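Boletín de agosto: lo que pasa cuando el anuncio ya no sabe quién eres

Lurnow ha decidido que, a partir del mes que viene, sus campañas en móvil se compran por contexto y se acabó el perseguir al usuario por medio internet con unas zapatillas que ya se compró. Lo comunicó a las agencias a las siete de la tarde, hora a la que las agencias de este país todavía fingen haberse ido a casa, y a las siete y cuarto ya circulaban tres interpretaciones distintas del correo.

La versión corta: los anuncios se colocarán según lo que la persona está leyendo en ese momento. Si lee sobre hipotecas, verá un banco. Si lee una receta de lentejas, verá una olla o, con algo de mala suerte, también un banco. Los mayores del lugar recordarán que así funcionaba la publicidad en las revistas, aunque entonces se llamaba "la contraportada" y la vendía un señor con corbata durante una comida larguísima.

El que ha tenido que explicarlo en público es Cillian Noonan, responsable de medios de Lurnow, que lleva dos temporadas entre nosotros y ya domina el subjuntivo mejor que casi todos los directores creativos. Su argumento es sencillo. La empresa pagaba por segmentos de audiencia cada vez más caros y cada vez más raros, y un día alguien abrió la lista y encontró 400. Entre ellos figuraban "urbanitas con intención de jardín" y "padres primerizos recurrentes". Noonan preguntó qué era un padre primerizo recurrente. Sigue esperando la respuesta del proveedor.

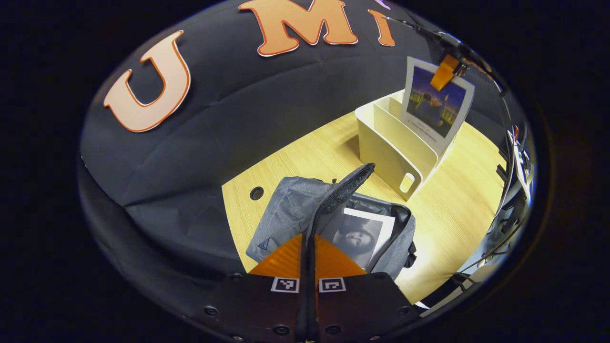
El proveedor era Naltow, que se lo ha tomado con la deportividad habitual en el sector: una nota de prensa en la que se felicita por el cambio y anuncia su propia solución contextual, presentada como si la tuviera en un cajón desde hace años. Quizá la tenía. En la nota aparece la palabra "ecosistema" en el titular, en la entradilla y en el cargo de la persona que firma.

Conviene decir que la prueba previa fue modesta. Se hizo en Jilville, con una campaña de seguros de hogar y un presupuesto de 3000 euros, cantidad que en algunas centrales de medios se considera el coste de convocar la reunión. La mitad se gastó con los segmentos de siempre y la otra mitad comprando páginas sobre reformas, humedades y vecinos ruidosos. La parte contextual trajo 200 solicitudes de presupuesto y la otra se quedó por detrás. Cuánto por detrás, Lurnow prefiere no decirlo, y Naltow prefiere todavía más que no se diga.

A partir de ahí empieza la discusión de verdad, que es la de siempre: quién se apunta el mérito. La agencia sostiene que las creatividades eran mejores. El equipo de datos, que los seguros de hogar son un caso fácil, porque quien lee sobre humedades suele tener una. El departamento de marca opina que todo se debe al nuevo tono de color del logotipo, y lo opina con una presentación muy larga.

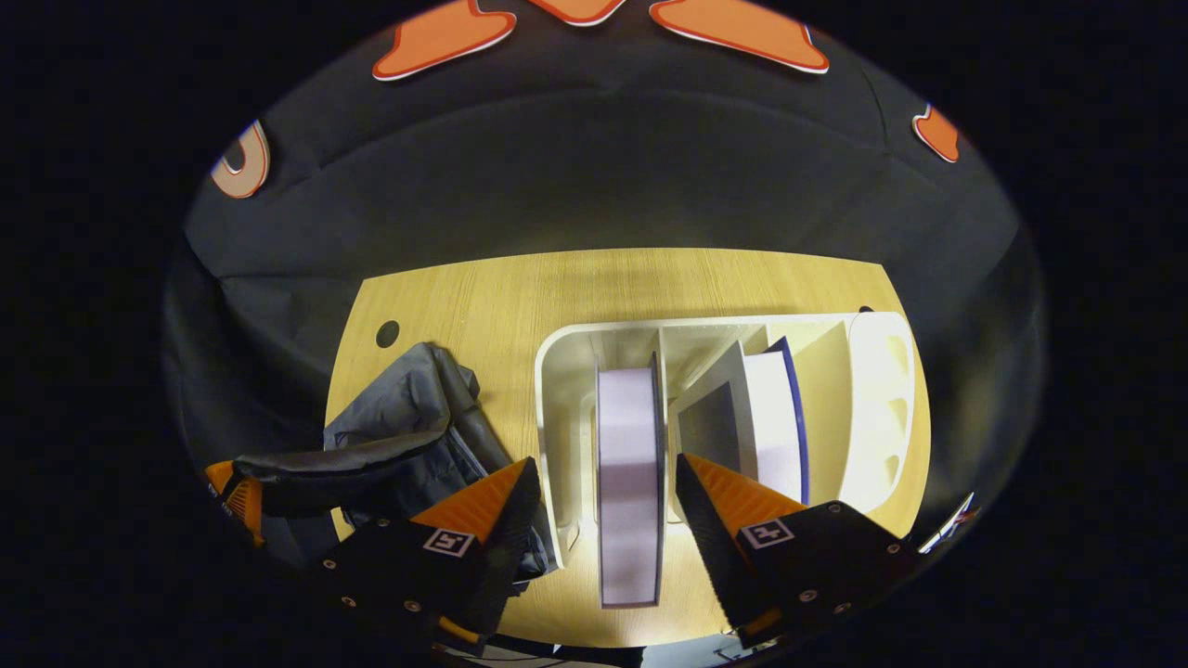
Queda por resolver la medición, y ahí el entusiasmo baja bastante. Sin identificadores no hay forma limpia de saber si la persona que vio el anuncio en el autobús es la misma que pidió presupuesto por la noche desde el sofá. Tapley, la consultora que audita las campañas de Lurnow, propone volver a los grupos de control por zonas: se anuncia en una ciudad, se deja otra en silencio y se comparan las ventas. El método es viejo, lento y bastante fiable, tres cualidades que complican mucho su venta en un congreso. También obliga a que el director comercial de la ciudad silenciosa acepte quedarse sin campaña por el bien de la ciencia, y de momento no ha aparecido ninguno con esa vocación.

Los editores, por su parte, están contentos y lo disimulan mal. Llevan años oyendo que su contenido era el envoltorio y que lo valioso era el dato del lector. Ahora les piden que clasifiquen bien sus artículos, con etiquetas que signifiquen algo, y más de uno ha descubierto que su sección de economía está archivada bajo "varios". Hay trabajo para todo el otoño.

Noonan contará el detalle en el desayuno de socios del mes que viene, a las nueve. Habrá turno de preguntas. Quien quiera intervenir sobre el consentimiento y las cookies puede ir mandando la suya por escrito; las que empiecen por "más que una pregunta, es una reflexión" pasarán al final de la lista.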